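Visita a las instalaciones de Trikeck en Putcombe
Informe de la delegación de la Fundación Birhane
2021-10-14

La Fundación Birhane ha visitado la planta que la empresa Trikeck, fabricante de pavimentos de espuma encajables y de menaje infantil de plástico, mantiene en la localidad de Putcombe. La delegación estuvo integrada por 23 personas, procedentes en su mayoría de las escuelas infantiles y los centros de día de la red, y estuvo encabezada por Nisha Dubey, responsable de equipamiento de la Fundación. El recorrido se enmarca en los trabajos previos a la renovación del mobiliario y los suelos blandos de las aulas, cuya primera fase está prevista para enero.

La recepción tuvo lugar en el vestíbulo del edificio principal, donde la dirección de la planta dio la bienvenida a los asistentes y expuso el programa de la mañana. El recinto ocupa 4000 metros cuadrados y reúne en una sola nave la recepción de la materia prima, el espumado, el corte y el almacén de expedición. Las oficinas y la sala de demostraciones se encuentran en un edificio anexo, al que se accede por un paso cubierto.

La primera parada fue la zona de espumado. La materia prima llega en forma de granza y sale de las prensas en planchas que deben reposar antes de pasar al corte. El personal técnico explicó que este reposo es la fase que con mayor frecuencia se intenta acortar en el sector y que condiciona, sin embargo, la estabilidad dimensional de la pieza. Una plancha cortada antes de tiempo encoge de manera desigual y sus bordes dejan de coincidir con los de la pieza vecina. Varias educadoras reconocieron el problema: en algunas de nuestras aulas las uniones se abren en los extremos y acumulan suciedad.

En la sección de corte, los troqueles dan forma a los dientes del perímetro. La delegación pudo comparar muestras de distinta densidad y comprobar con la mano la resistencia del encaje. Se insistió en que las piezas no deben forzarse durante el montaje y en que conviene empezar siempre por el centro de la sala, avanzando hacia las paredes, para repartir las pequeñas desviaciones.

La segunda parte de la visita se desarrolló en la sala de demostraciones, dedicada al comportamiento de los suelos de espuma en combinación con objetos de uso corriente. La cuestión que más interesaba a la Fundación era sencilla: si un recipiente alto y estrecho se sostiene bien sobre una superficie blanda, y si las uniones entre piezas alteran su apoyo. En las aulas se bebe, se merienda y se juega sobre el mismo suelo, y un vaso que se vuelca obliga a levantar las piezas para secar la parte inferior.
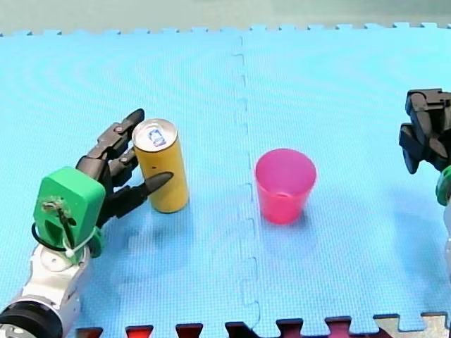
Fotografía: Servicio de Comunicación de la Fundación Birhane

El vaso de plástico rosa, colocado justo a la derecha de la unión central, sirvió para abrir el debate acerca de la altura de los encajes. Cuando el corte es correcto, ambas piezas quedan al mismo nivel y la base de un vaso apoya de forma continua. Si una de ellas sobresale, incluso muy ligeramente, el vaso queda inclinado y el movimiento de un niño que pasa a su lado puede bastar para derribarlo. El personal de Trikeck recomendó revisar las uniones con la palma de la mano después de cada limpieza a fondo, que es el momento en que suelen montarse mal.

Se trató también el peso de los recipientes. Una lata llena y una lata vacía plantean situaciones distintas sobre la espuma: la primera hunde ligeramente la superficie y gana estabilidad, mientras que la segunda queda a merced de cualquier roce. La misma observación es aplicable a los vasos, y de ella se deriva una recomendación práctica que la Fundación trasladará a los centros: retirar de la zona de juego los recipientes terminados y depositarlos en una bandeja rígida. 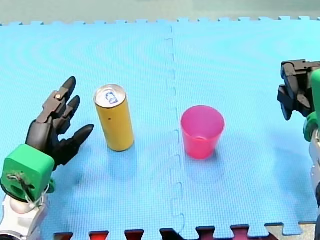
Lata amarilla en posición vertical sobre piezas encajables de espuma azul claro.

El color fue objeto de un intercambio más extenso de lo previsto. La red de centros ha utilizado hasta ahora suelos multicolores, en los que alternan piezas de tonos intensos. Varias personas de la delegación señalaron que los objetos pequeños se pierden de vista sobre ese fondo y que la recogida, al final de la jornada, se alarga por este motivo. Un suelo azul claro uniforme, por el contrario, permite distinguir con facilidad un vaso rosa o una lata amarilla desde el otro extremo de la sala. Las profesionales de los centros de día añadieron que el contraste resulta igualmente útil para las personas mayores con baja visión, que localizan mejor el vaso cuando este se separa con claridad de la superficie en la que se apoya.

En sentido contrario, se recordó que los tonos claros muestran antes el desgaste y las manchas. La empresa facilitó una ficha de mantenimiento en la que se desaconsejan los productos con disolventes y los estropajos abrasivos. La textura superficial, un relieve fino que mejora el agarre, retiene algo más de polvo que un acabado liso y requiere un paño de microfibra humedecido. La Fundación ha solicitado la versión completa de dicha ficha para adjuntarla al pliego.

Tras una breve pausa, la delegación se reunió con el equipo de Grarnetti, la línea de menaje infantil de la casa. Los vasos de esta gama se fabrican en polipropileno, son apilables y se presentan en colores vivos. Se nos informó de los ensayos de caída a los que se somete cada modelo y del procedimiento para devolver las unidades defectuosas. El pedido mínimo es de 700 unidades por color, cantidad que supera las necesidades de cualquiera de nuestros centros tomado por separado, por lo que se estudiará una compra conjunta con entrega escalonada.

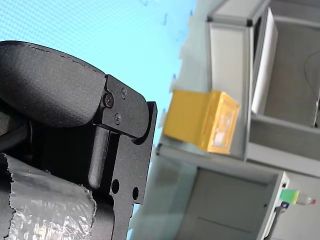

Quedó pendiente de concretar el almacenamiento de esas unidades. El depósito central de la Fundación dispone de estanterías adecuadas, pero su acceso no permite la entrada de palés completos, y la descarga tendría que hacerse caja por caja. Trikeck se ofreció a preparar embalajes de menor tamaño, con la referencia de cada centro indicada en el exterior, y remitirá una propuesta económica por separado. Las direcciones de los centros deberán comunicar el espacio disponible antes de que se fije el calendario de entregas.

En el turno de preguntas, Nisha Dubey planteó la reposición de piezas sueltas, asunto recurrente en los informes anuales de mantenimiento. Los suelos adquiridos en ejercicios anteriores a otros proveedores no admiten recambio individual, porque el dibujo de los dientes ha variado entre partidas y las piezas nuevas no encajan con las antiguas. La dirección de la planta manifestó que el troquel del modelo mostrado se conservará durante cinco años como mínimo y que este compromiso puede figurar por escrito en el contrato. Respecto a la tonalidad, advirtió de que cabe esperar diferencias leves entre una pieza recién salida de fábrica y otra expuesta durante mucho tiempo a la luz de una ventana.

Se preguntó asimismo por el destino de los recortes. Los sobrantes del troquelado se trituran en la propia planta y se emplean como relleno en productos de menor exigencia. Por el momento no existe un servicio de recogida de suelos usados, aunque la empresa lo tiene en estudio. La Fundación expresó su interés en participar en una prueba de estas características cuando se retiren los suelos actuales.
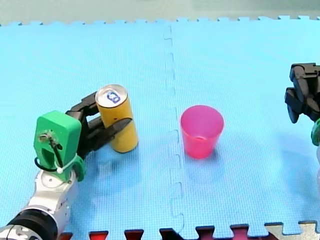 Departamento de Equipamiento y Espacios, Fundación Birhane

La jornada finalizó con una reunión de trabajo en la que se acordaron los pasos siguientes. Trikeck enviará muestras del suelo azul claro en las densidades media y alta, junto con los certificados correspondientes. Las muestras se instalarán durante un periodo de prueba en un aula de escuela infantil y en un comedor de centro de día, con el menaje que cada centro utiliza habitualmente. El personal anotará las incidencias en la hoja de seguimiento que este departamento distribuirá con antelación, prestando especial atención al estado de las uniones y a los vuelcos de vasos y otros recipientes.

Los centros que deseen acoger la prueba pueden comunicarlo a este departamento a través de su dirección. Se dará preferencia a las salas con suelo de baldosa, en las que el deslizamiento de las piezas se ha señalado con mayor frecuencia. Las presentaciones facilitadas durante la visita y la ficha de mantenimiento están a disposición del personal en el archivo del departamento.

La Fundación Birhane agradece a la dirección y a la plantilla de Trikeck en Putcombe la atención dispensada y el tiempo dedicado a responder a las consultas de la delegación.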